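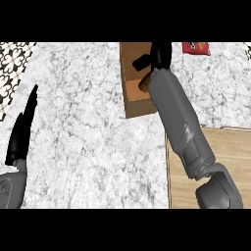 Home Guides Zuron Yogurt Maker Setup First Batch Care Contact

Section 5: Your First Batch of Yogurt

You've washed the jars and run the empty warm-up cycle from Section 4, so now comes the fun part! Homemade yogurt is mild, creamy and so much easier than people expect. Plan on 12 hours from start to finish, and most of that is waiting.

You will need:
Whole milk, enough to fill the jars to the line
Two tablespoons of plain yogurt with live cultures (check the label)
A saucepan, a whisk and a kitchen thermometer

1. Take the starter yogurt out of the fridge and let it lose its chill while you heat the milk.

2. Heat the milk slowly over medium-low, stirring often, until it reaches 180°F. Hold it there for five minutes. A longer hold gives a thicker yogurt, and Joscha Brinkmann in our test kitchen goes for a full 12 (his comes out so thick it holds a spoon upright).

CAUTION: Milk boils over fast. Stay at the stove.

3. Take the pan off the heat and cool the milk to 110°F. Set the pan in a sink of cold water if you're in a hurry, and keep stirring so it cools evenly.

CAUTION: Never add the starter above 115°F. Hot milk kills the cultures and you'll end up with warm milk and no yogurt.

4. Whisk the starter with a ladleful of the cooled milk until smooth, then stir it back into the pan. Go gently — you don't want a lot of foam.

5. Pour into the jars, up to the line and no higher. Leave the small lids off. Set the jars in the base and put the big clear cover on top.

6. Press MODE until YOGURT lights up, then use the + button to set the time. Choose 9 hours for your first batch. Press START. You'll hear one beep.

7. Leave it alone! Don't lift the cover, stir the jars or move the machine while it runs. Bumping it breaks the curd while it's setting.

8. When the long beep sounds, tip one jar slightly. The yogurt should pull away from the side in one piece. If it still runs like cream, add an hour and check again.

9. Dry any drips off the rims, screw on the lids and chill for at least two hours before you dig in. It firms up a lot in the fridge.

NOTE: A little clear liquid on top is whey. Stir it in or pour it off, whichever you like.

NOTE: For tangier yogurt, run the next batch longer. Radoslava Ondrejka, who wrote our recipe cards, loves hers sharp and eats it with honey and toasted walnuts. Try it!

NOTE: Save two tablespoons from this batch to start the next one, and use it within a week. Add fruit or jam after chilling, never before.

If your yogurt is grainy or won't set, go to Section 9, Troubleshooting.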